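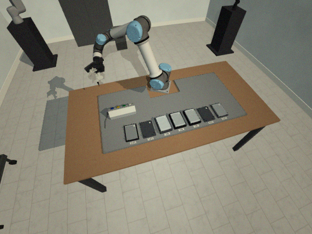 We use cookies to remember your login and keep drafts of your replies. Accept / Manage settings

Ticket 268: Shipping labels print with the top of the address missing
Opened in September by Bezawit Tufa

Hi all, this is going to be long, sorry in advance. I've kept notes as I went and I'm pasting the whole lot in, wrong turns included, so you can see what I've already tried.

I sell yarn and knitting kits by mail. I book shipping through Pindport and print on a Nesora thermal printer, the small gray one with the lid that sticks. It's plugged into my laptop by USB, no network, nothing fancy. It was fine all summer. Then on Monday I sat down with the weekend's orders and every label came out with the customer's name sliced off across the top and a blank strip down at the bottom. The barcode was OK. The name was just the feet of the letters, which is kind of funny until you have a pile of packages waiting for the mail truck!

First thing I did was turn everything off and on again (yes, really off, at the wall). Same label. Then I held the feed button down to run the paper calibration, and it spat out blanks and stopped neatly on the gap, so it clearly knows where one label ends and the next begins. Printed again. Same label.

Next I blamed the roll. I'd just opened a new box from Higuchi, and I had half an old roll left from the previous box, so I swapped it back in. No change at all. I put the new roll back and wrote to Hatsue Higuchi anyway to ask if the size had changed, and she was very nice about it and said no, same cutter, same size as ever. So sorry to Hatsue, it wasn't your paper.
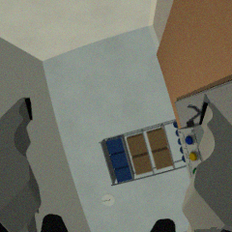 After lunch I went through the driver settings. Darkness was at 10, where I always keep it. Speed was normal. Orientation was portrait. I flipped it to landscape just to see, and got one label with the address running sideways off the edge, so I flipped it back. There's a setting called "top offset" that I'd never touched, and it was at zero. I moved it down a bit and got the name back! Great, I thought, done. But then the barcode slid into the blank part and the return address fell off the bottom, and the next label in the batch started too low as well. So the offset only shuffles the problem from one end to the other. I set it back to zero.

Jeferson Fontes replied on here with the idea of saving the label as a PDF and opening it before printing. I should have done that first. The PDF is perfect. Name, address, barcode, everything where it belongs. I sent the same PDF to my ordinary inkjet on plain paper and it came out perfect there too. So Pindport is making a good label and something is going wrong between the PDF and the thermal printer.

Jeferson also asked whether I'd updated anything. I said no. Then I went and looked, and the driver had updated itself on Saturday night while I was asleep, to version 2. Sneaky. I also had Divow running, the little program that grabs Pindport's labels and sends them to the printer without me clicking anything, and I hadn't even thought to mention it.

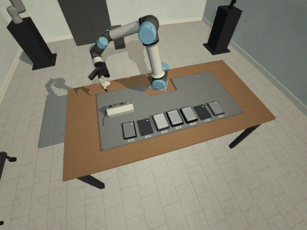

With Divow closed, I printed one label by hand from the PDF. Still cut off. So I opened Divow again and turned auto-print off while testing, which at least stopped it from printing the same customer's label over and over (I now have a little stack of labels for one poor lady in Ohio). At this point I wrote to Hae-won Kwak, who answers a lot of the Nesora questions here, and she asked for a screenshot of the paper size page. That was the useful question. 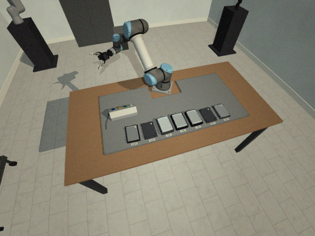

Hae-won spotted that the update had put back its own stock size, 102 mm wide with a top margin already baked in, and dropped the custom size I'd made ages ago. I had a hard time getting my head around how the paper could be right and the print still wrong, and what helped was thinking of it like that gray plate on the table: it covers most of the wood, but there's still brown showing, and there's a notch cut out of the far edge. The wood is my label and the plate is where the driver thinks it's allowed to print. My customer's name was sitting in the notch. Calibrating only ever told the printer how big the table was.

So, what I changed: deleted the stock size, made a new custom one with all the margins at zero, set it as the default in BOTH places (printer properties and printing preferences, they're separate and they don't talk to each other), then restarted the laptop. First label by hand came out whole. Second one too. Turned Divow's auto-print back on and the next one was cut off again - I may have said a word - until I found that Divow keeps its own copy of the paper size. Picked the new one from its list and it's been good for the rest of the afternoon.

Still open from my side:

The driver is set to update by itself and I can't find where to turn that off. Séverine Courtois says she has the same printer and lost her custom size too, so if anyone knows where the switch is, could you post it for both of us?

The lid still sticks, but that's been going on forever and I'll open a separate ticket for it.

Please leave this one open until I've done a full batch.

Contact support | Copyright, all rights reserved | Back to top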